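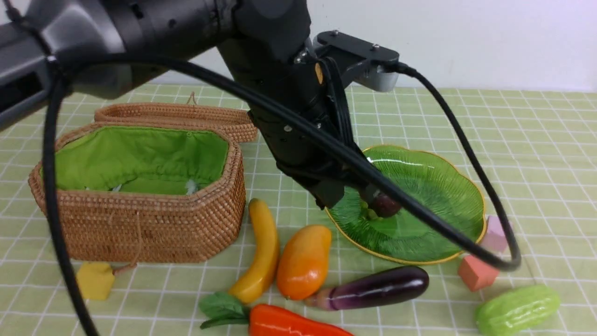

**Baek**, bench technician, Broscombe

Updated 2019-03-14

# Re-dressing the wrist cable on the tabletop arm

I've now done this job on the same arm enough times that I figured I should write it up properly, mostly so I stop working it out from scratch with a screwdriver in my teeth. It covers the cable that loops out from the wrist, the little grey bracket it comes back to, and the checks I do with the toy fruit afterwards. Give yourself an afternoon the first time. I can get through it before lunch now if the kettle stays off.

Our arm is on a Brurkix controller, so the menu names are theirs. If you're on something else the order still holds, you'll just be hunting through different menus.

## What you need

- small hex keys (the long-handled kind, the short ones skin your knuckles on the wrist housing)
- hook-and-loop straps, narrow
- a paint marker
- a soft cloth
- whatever you normally pick up with the arm

I used to use zip ties. Don't! They bite into the jacket right where the cable wants to flex, and then you get to do the whole job again with a new cable.

## Park it and kill the power

Send the arm to its park pose first, then power down at the controller, then at the wall. I hold the forearm with my left hand while the power drops, because ours sags a bit before the brakes catch and I don't love the noise it makes landing on the bench.

Before you undo anything, put a paint mark on the cable where it leaves the bracket. You'll thank yourself later when you're trying to remember whether the loop was this big or THIS big.

## Free the cable

Undo the straps from the gripper end upwards. The short runs strapped down the sides of the gripper can stay put unless they're scuffed. It's the long one that gives trouble, the one that swings out to the side and comes back to the bracket.

Run it through the cloth slowly, pinching as you go. You're feeling for flat spots and for any place where the jacket turns under your fingers separately from what's inside. I found a flat spot last April, a hand's width from the bracket, after weeks of blaming the software for dropped connections (sorry, software).

While you're up there, nip up the bracket screws. Snug is plenty. They go into a thin bit of metal and I've stripped one already.

## Set the loop

My target is 900 mm of free cable between the last strap on the arm and the bracket. Shorter than that and it pulls tight when the wrist rolls all the way over. Longer and it starts wandering across the table, sweeping past the plate and generally getting into the fruit. A bit of cable touching the cloth at the low poses doesn't bother me. What I don't want is the loop getting *under* something, or hooking the basket string on the way back.

Strap it loosely, then with the power still off, move the wrist by hand through everything it can do. Roll, tilt, roll back. Watch the bracket end the whole time. If the cable kinks there, feed a little more through and try again.

Only tighten the straps once you're happy.

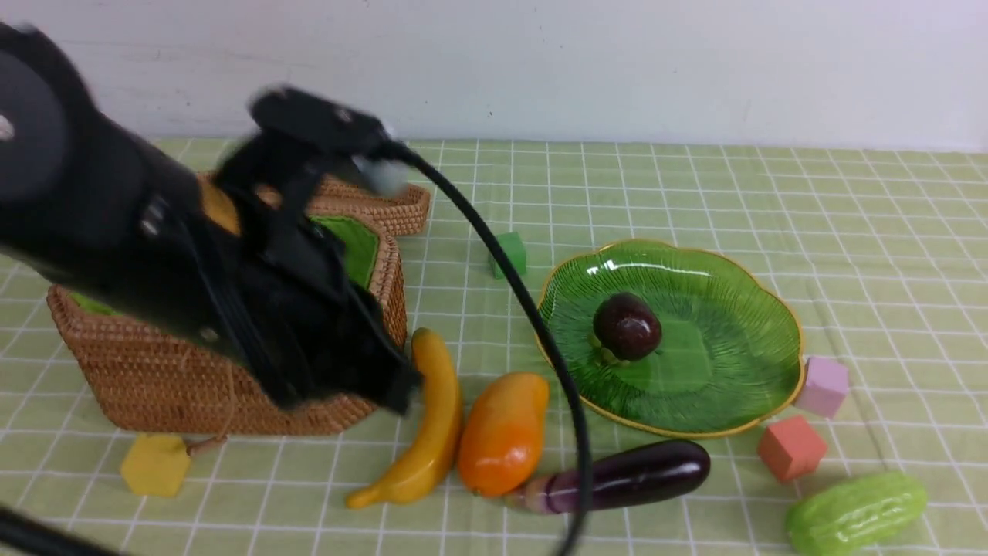 Power back up and drop the speed override right down before you run anything. I start with the reach towards the basket, as that stretches the wrist out to the left and drags the cable across with it. Keep a hand on the stop button. If the loop catches the eggplant or nudges one of the cubes, stop, back the arm out, and go back to the straps. Shifting the eggplant over is cheating (I've done it).

Then do the plate. The plum is my favourite test piece as it's small and round and shows up a sloppy grip straight away. Get the fingers closed on it, raise it just clear of the glass and hold it there. Roll the wrist a little each way. If the plum twitches when the cable moves, the cable is still tugging on the gripper, and you want to loosen the lowest strap and give it more slack.

Go gently on the way down, by the way. The plate is glass and the place height on ours drifts if somebody has tugged the cloth. I re-teach that height every time I touch the wrist. The squares on the cloth are handy for seeing whether it's been pulled crooked.

## Bring the speed up

I run 200 cycles slow, have a look at the straps, then do the rest at normal speed. Check the paint mark as well. If it has crept away from the bracket by more than 2 mm, the clamp isn't gripping and you'll need to redo that end.

The last dressing got to 3,236 cycles before I saw any scuffing, and that was with a Skanance strap that had gone fluffy and stopped holding. I replace all the straps together now, even the ones that look fine.

## Write it down

Loop length, strap positions, place height, cycle counter. I put ours on masking tape on the side of the controller, plus in the log. The tape is the one that gets read.

Still to do on mine: find a softer sleeve for the bit that rubs on the gripper. I'll add it here once I've tried a couple.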